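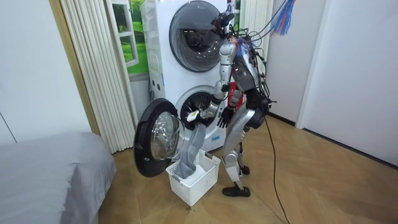

Der rechte Greifer zieht ein graues Stück Stoff aus der unteren Maschine in den Korb.

Juvlow Servicesatz für Zweibackengreifer im Test

Wer einen Humanoiden regelmäßig Wäsche ausräumen lässt, kennt das Problem mit den Greifbelägen. Feuchter Stoff ist schwer, das Waschmittel hinterlässt einen Film auf dem Gummi, und irgendwann rutscht das erste Handtuch zurück in die Trommel. Bisher haben wir die Beläge einzeln bestellt und mit Kontaktkleber befestigt. Seit dem Frühjahr verwenden wir den Servicesatz von Juvlow, Preis 400 Euro beim Händler Sönmez. Das ist viel Geld für einen kleinen Koffer.

Lieferumfang

Im Koffer liegen vier Paar Wechselbeläge in zwei Härtegraden, zwei Trägerplatten, ein Drehmomentschlüssel mit Einsätzen, eine Einstelllehre, ein Prüfstreifen aus Gewebe, Reiniger und eine Tube Fett für die Führungen. Dazu kommt eine Anleitung auf Englisch und Deutsch. Die deutsche Fassung ist brauchbar, allerdings sind bei den Anzugsmomenten zwei Zeilen vertauscht. Thulani Baloyi, der bei uns in Padudton die Geräte betreut, hat das beim ersten Einbau bemerkt und die Werte mit der englischen Fassung abgeglichen. Das sollte jeder Käufer ebenfalls tun.

Der Drehmomentschlüssel ist ordentlich verarbeitet und rastet deutlich aus. Die Einstelllehre besteht aus Kunststoff. Bei dem Preis hätte ich Metall erwartet.

Einbau

Der erste Umbau dauert am längsten, weil die Trägerplatten montiert werden müssen. Der Roboter wird in Serviceposition gefahren und stromlos geschaltet, die alten Beläge samt Kleberresten kommen ab, dann werden die Platten verschraubt. Die Schrauben brauchen einen Inbusschlüssel der Größe 3, der kurze Einsatz liegt bei. Mit dem langen kommt man an die hintere Schraube nicht heran, ohne den Arm zu verdrehen.

Danach wird der Nullpunkt mit der Lehre neu eingestellt. Die Beläge sind dicker als unsere alten, der Greifer meldet deshalb früher Kontakt. Wir hatten den Schritt beim ersten Mal ausgelassen und uns dann gewundert, dass er bei dünnem Stoff zumacht und trotzdem leer zurückkommt. Mit korrektem Nullpunkt war das erledigt.

Jeder weitere Wechsel geht schnell: Sicherungsstift ziehen, Belag seitlich herausschieben, neuen einsetzen, Prüfstreifen klemmen und daran ziehen. Einschließlich Reinigung und Abschmieren der Führungen rechnen wir mit 30 Minuten. Mit Kleber war ein halber Tag weg — die Aushärtezeit eingerechnet.

Im Betrieb

Unser Aufbau besteht aus zwei übereinander stehenden Frontladern, der Korb steht direkt unter der offenen Tür der unteren Maschine. Der Roboter greift mit rechts in die Trommel, klemmt ein Stück und lässt es über den Türrand in den Korb gleiten. Links sitzt eine Mehrfingerhand, für die der Satz nicht gedacht ist.

Die weichen Beläge halten glatten Stoff sehr gut, auch wenn nur eine Ecke gefasst wird. Bei Frottee bleiben Flusen hängen, die wir nach jeder Schicht abwischen. Die harten Beläge sind in diesem Punkt unempfindlicher, verlieren aber Bettwäsche öfter. Wir fahren inzwischen durchgehend weich und haben die harten im Schrank.

Juvlow gibt als Wechselintervall 1000 Griffe an. Für trockenes Material mag das stimmen. Bei uns waren die Kanten der weichen Beläge schon vorher rund, und an der Innenseite zeigte sich ein feiner Riss. Wir wechseln jetzt nach Sichtprüfung und führen eine Liste am Gerät. Das Fett ist gut, es zieht keinen Staub an und hat auf der Wäsche bisher keine Flecken hinterlassen.

Pflege der Leitungen

Der Satz enthält nichts für die Kabel, und das fehlt mir. Wer am Greifer arbeitet, hat den Arm ohnehin in Serviceposition und schaut die Leitungen an Kopf, Schultern und Rücken gleich mit durch. Bei uns laufen sie lose nach oben weg, ein dünnes Kabel geht von der Hüfte über den Boden. Ein paar Klettbänder und eine Zugentlastung hätten in den Koffer gepasst. Wir haben uns mit dem Kabelsatz von Trurkmont beholfen, der separat kostet.

Ersatzteile

Die Beläge gibt es nur paarweise und nur bei Sönmez. Eine Nachbestellung im Oktober kam zügig, allerdings zunächst in der falschen Härte. Der Umtausch lief ohne Diskussion. Den Sicherungsstift gibt es nicht einzeln. Er ist klein, rollt gern unter die Maschine und sollte beim Wechsel in eine Schale gelegt werden.

Bewertung

Gut: schneller Belagwechsel, sicherer Halt auf nassem Stoff, brauchbarer Drehmomentschlüssel.
Weniger gut: Preis, Fehler in der deutschen Anleitung, Lehre aus Kunststoff, zu optimistisches Intervall.

Für einen Greifer, der täglich in der Waschmaschine arbeitet, würde ich den Satz wieder kaufen. Wer nur gelegentlich trockene Teile umsetzt, kommt mit geklebten Belägen weiter aus. Vier von fünf Punkten.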